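Hello, and welcome to Prultwood Worktops! I started the business in a draughty unit in Closholm with one saw, a borrowed van and far too much confidence, and I still do most of the measuring up myself (bring biscuits, it speeds me along).

We cut and fit kitchen worktops, mostly stone, for homes in Closholm, Prirkomham and the villages in between. Last year we finished 151 kitchens, from a tiny galley over a chip shop to a farmhouse with a run so long we had to take a window out to get it in!

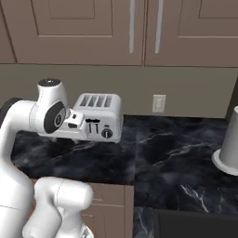
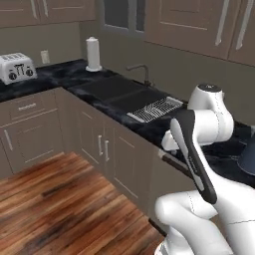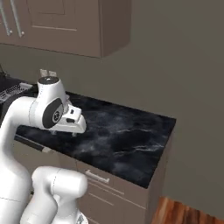
*Dark marble worktops.*

People always ask me whether marble stains. Yes, it can, and I'd sooner tell you that now than have you ring me in tears over a beetroot. Wipe up wine and lemon juice quickly, keep a board handy and get it sealed again when water stops beading. If that sounds like a faff, come and look at our granites instead – there are 40 samples on the shelf and you're welcome to take a few home for the weekend.

Our most popular package is called the Harawira. It covers templating, cutting, one sink hole and fitting, and starts at £3280. We ask for a £400 deposit to book you in, and you'll get the whole price in writing first.

The showroom opens at nine, and the kettle goes on a bit before that. Parking is round the back, past the tyre place.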